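Washing day in the back room

Sat 21 June

The back room was meant to be a sewing room. For most of the year it's where the laundry ends up, and I've stopped pretending otherwise. We moved here from a place with a proper laundry, with a bench and a tap and a door you could shut. This house has a washing machine in the bathroom and a line that gets sun until one in the afternoon at this time of year, so anything that comes in off the line still damp has to go somewhere.

A few people asked how I manage linen in winter after my last post, which was mostly a complaint about the dryer. So this is the long version.

The dryer first. It's a Damness, bought second-hand, and it has now done 2,306 cycles according to the counter in its menu. It still heats but it takes two goes to do a load of towels, and I got sick of paying for it. The repairer wanted 155 dollars to come out and look, before parts. I said no thanks and put the money towards a better airer and a second set of sheets. I use the dryer for towels in a really wet week and leave it alone otherwise.

The airer is an Adness, the kind with wings. I looked at the Plesness one as well, and it had more rail for the money, but the feet were hard plastic and slid on our floor when I pushed it in the shop. The Adness has stayed put so far. It holds one load if I'm careful and two if I don't mind everything smelling like a wet dog by morning. I do mind, so it's one load.

What doesn't fit on the airer goes over the chairs. I know this isn't what chairs are for. A chair back is a good width for a pillowcase or a tea towel, and if you turn the cloth once before dinner it'll be dry by bedtime. Timber can mark a wet cloth, especially if the finish is worn, so I only put things over the chairs once they're nearly done. I learned that with a cream tablecloth that now has a brown line across the middle. It lives in the car for picnics.

The other trouble with chairs is that things stop there. A cloth gets dropped on a seat on Wednesday and by Saturday it has company. My rule, and I keep it perhaps two weeks out of three, is that everything gets picked up and folded on Saturday morning before I do anything else in the room. That includes the pillows, which get stacked out of the way when I'm doing the floors and then stay stacked.
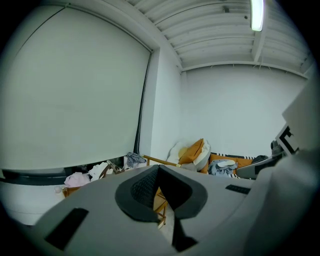
How often should pillows be washed? Twice a year is enough for most of them, with the pillowcases done weekly and a protector underneath done every month or so.

I do ours in March and again in September, when there's a chance of a dry breeze. Two at a time, so the machine stays balanced, on warm with half the usual powder and an extra rinse. Polyester ones come through fine. Feather ones come through too, but they need a full day outside and then another day indoors, and you have to keep breaking up the lumps with your hands. If there's any dampness left in the middle you'll smell it within the week. Foam pillows don't go in the machine at all. I air those and wash the cover.

Small cushions I treat the same way, except that I check the seams beforehand. One of mine split in the wash two years ago and I was picking bits of filling out of the door seal for a month.

Folding takes me less time than it used to, mainly from doing it in the same order. Sheets first while my arms are fresh, then towels, then the small cloths. I fold each sheet set and put it inside one of its own pillowcases, so I only have to pull out a single bundle when I'm making a bed. Fitted sheets I've given up on folding properly. I tuck the corners into each other, lay it down and make a rough rectangle. It goes inside the pillowcase with the rest and it doesn't matter what it looks like.

Checked cloths and anything with a strong colour get kept apart from the whites until they've been through the wash a few times. I had a red gingham one turn a whole load of napkins the colour of salmon dip. Soaking in cold water for an hour will show you if a cloth is going to run. If the water changes colour, it goes in by itself.

Blinds come into this as well. Wet washing in a closed room puts a lot of water into the air, and the first winter here I got a row of mould spots along the bottom edge of a roller blind. Now I run the blinds up for an hour in the morning, open the window a little even when it's freezing, and wipe the sill with an old face washer. For the spots I used a bit of white vinegar on a cloth, dabbed on and left. It took most of them off. The ones that stayed are pale enough that I've left them.

On storage, I bought three Asante boxes in autumn for the spare linen. They're a good size, one double doona to a box, and the lids clip down properly. I don't put anything away on the same day it dries. It sits folded overnight first, and if it feels cool to the back of my hand in the morning it goes back on the airer. I've had to rewash a whole box once from being in a hurry.

Still to do is a rail up near the ceiling, the sort you lower on a rope. I've priced one at 300 dollars, before anyone comes to fit it, and I'd need to find something solid up there to screw into. I might try it myself in September once the pillows are done - or I might put up with the chairs for another year.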